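Ledeck Duster Range

Dusters, sleeves and handles for homes, offices and shops

Home > Cleaning > Dusting > Ledeck

In stock
Sold singly or by the case
Case orders go out on a pallet from our Skitport warehouse

Overview

The Ledeck range is a set of dry dusting tools for hard surfaces, blinds, shelving, skirting boards and the tops of things that rarely get looked at. Each tool is made up of a handle and a washable sleeve. The sleeves are the same across the whole range, so a site that has the hand duster, the long-reach pole and the blind fork only has to keep one kind of spare.

We stock Ledeck alongside the Tetteh and Ominard ranges. Tetteh is the cheaper of the three and uses throwaway sleeves. Ominard is aimed at high ceilings and stairwells and comes with heavier poles. Ledeck sits between them and is the one most offices and schools order from us, mainly for desks, window sills and book shelves.

What is in the range

Hand duster. Short handle, fixed head. The everyday tool for desks, counters and shelves up to head height. Supplied with 2 sleeves.

Angled duster. As the hand duster, but the head tilts and locks in 5 positions. Good for the tops of door frames and picture rails, and for getting behind radiators.

Long-reach pole. A telescopic pole with a twist lock. It takes the same head as the angled duster. Closed, it is 90 cm long and will stand in most cleaning cupboards.

Blind fork. A forked head for slatted blinds. It takes cut-down sleeves on each arm, which are sold in the same pack as the standard sleeves. Ask for the mixed pack if you want both.

Spare sleeves. Sold in packs of 5. Grey only. The blue sleeve has been dropped and we have no more of it.

Choosing between them

For a small office, the hand duster will do nearly all the work. People tend to buy the long pole first and then find it awkward at a desk. If you can only have one tool, take the angled duster, which with the head locked straight is much the same as the hand duster and costs a little more.

For shops with open shelving, order one hand duster for each member of staff on the floor and one pole for the stockroom. Sleeves get dirty faster in a shop than in an office, more so near the doors, and a single sleeve won't last a morning in a busy aisle.

For libraries and archives, use the hand duster dry and change the sleeve often. Do not use any spray with it. Work along the tops of the books from the spine outwards, with the book held shut.

For kitchens, the range is not a good fit. The fibres pick up grease and are hard to get clean afterwards. A damp cloth and a mild cleaner will serve you better there, and you will find both under Cloths and Wipes.

Why dust dry

A damp cloth lifts marks well but tends to push fine dust into corners, joints and along the edges of a desk, where it dries as a grey line. A dry sleeve with a deep pile holds more of the dust in the fibres. Most rooms need both: dust first with the sleeve, then wipe any marks that are left.

Start high and finish low. Light fittings, tops of cupboards and door frames come first, then shelves, then desks and sills, then skirting. Vacuum the floor last, after the dust has had a little time to settle — half an hour is plenty.

Move slowly. A quick flick throws dust into the air and it comes down again on the surface you have just done. Lay the sleeve flat, draw it towards you in one long pass, and lift it clear at the end. On a wide desk, overlap each pass with the last.

Surfaces

Suitable for: painted wood, sealed and varnished wood, laminate, glass, most plastics, powder-coated metal, glazed tile, leather and vinyl seating.

Use with care on: unsealed wood, rough plaster, old gilt frames, anything with loose veneer. The fibres can catch on a raised edge and pull it up.

Not suitable for: brick, rough stone, hot lamps, wet surfaces, or anything with an exposed electrical part. Switch off and unplug equipment before you dust the back of it.

Screens can be dusted with a clean sleeve and no pressure. A sleeve that has already been round the room may be carrying grit, so keep one back for screens and mark the cuff with a laundry pen.

Fitting a sleeve

1. Hold the handle with the head pointing away from you.
2. Open the cuff of the sleeve and find the two inner pockets.
3. Slide one arm of the head into each pocket and push until the cuff meets the handle.
4. Press the cuff on to the stud. It should click.
5. Give the sleeve a shake outdoors or over a bin to open up the pile.

If the sleeve twists in use, one of the arms has gone in beside its pocket. Take it off and start again. Pulling it round while it is fitted will stretch the seam.

Care and washing

Shake the sleeve out after each use. Wash when shaking no longer brings the pile back up.

Machine wash at a low temperature with a small amount of ordinary detergent. Leave out fabric softener, which coats the fibres and stops them picking up dust. Leave out bleach as well. Wash sleeves on their own or with cleaning cloths, as towels shed lint and the sleeves will hold on to all of it.

Dry on a line or flat on an airer. A tumble dryer on its lowest setting is fine for the standard sleeve but will shrink the cut-down sleeves for the blind fork. Do not iron and do not dry on a radiator.

A sleeve must be fully dry before it goes back on the handle. A damp sleeve smears and, left in a cupboard, will start to smell.

Handles can be wiped with a damp cloth. Do not put them in a dishwasher. The lock on the angled head needs no oil, and oil will find its way on to the sleeve.

Storage

Hang tools by the loop at the end of the handle, with the head down and clear of the wall. Laid on its side under other things, the pile goes flat and takes a good shake to recover. Poles can stand upright with the sleeve removed.

Where several rooms share one set of tools, a labelled hook for each tool saves a lot of hunting. Hooks and rails are listed under Cupboard Fittings. 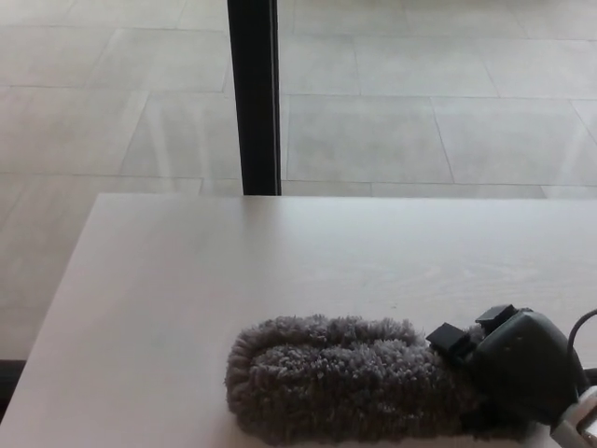

Delivery

Single items and small orders go by post. Case orders go by carrier and need someone there to sign. We deliver to mainland addresses at the rate shown in your basket; islands and some northern postcodes cost more and take longer. Orders placed before 2 pm leave the same working day if everything is in stock.

If part of an order is out of stock we send what we have and follow on with the rest at no extra charge. Tell us in the order notes if you would like it all to come together.

You can collect from the Skitport trade counter. Wait for the message to say your order is ready, as the counter itself holds only hand dusters and standard sleeves.

Returns

Unused items can come back within the period on your invoice, in their packing. We can't take back sleeves once the pack has been opened. Handles with a faulty lock or a loose head will be replaced — send us a short note of the fault with the order number and we will arrange collection.

Wear to the pile is normal and isn't treated as a fault. Seams that open in the first few washes are, and we will replace those sleeves.

Common queries

Do Ledeck sleeves fit Tetteh handles?
No. The Tetteh arms are wider apart. Forcing a Ledeck sleeve on to them splits the pocket.

Do Ledeck heads fit Ominard poles?
Yes, with the screw adapter, part 608. It is a small threaded collar and is sold on its own. It does not work the other way round.

Can I use polish with the duster?
Put polish on a cloth and keep the duster dry. Once polish gets into the pile it is very hard to wash out, and the sleeve will leave streaks on glass.

How long does a sleeve last?
It depends on how often it is used and washed. Replace it when the pile stays flat after washing or when you can see the backing through it.

Is there a left-handed version?
The handles are the same on both sides, so they suit either hand.

Can I buy a head without a handle?
Yes, for the angled duster and the blind fork. The hand duster is made in one piece.

Are the sleeves free of feathers and wool?
Yes. They are man-made fibre throughout.

Price breaks

The lower price applies from a full case, and you can mix hand dusters and angled dusters in the same case. Poles are priced on their own. Schools and charities with an account get the case price on any quantity. Prices are looked at each February and held for the year after that.

Related items

Microfibre cloths, general purpose
Lint-free glass cloths
Extension pole, Ominard, heavy duty
Disposable sleeves, Tetteh
Screw adapter, part 608
Cupboard rail with hooks
Laundry bags for cloths and sleeves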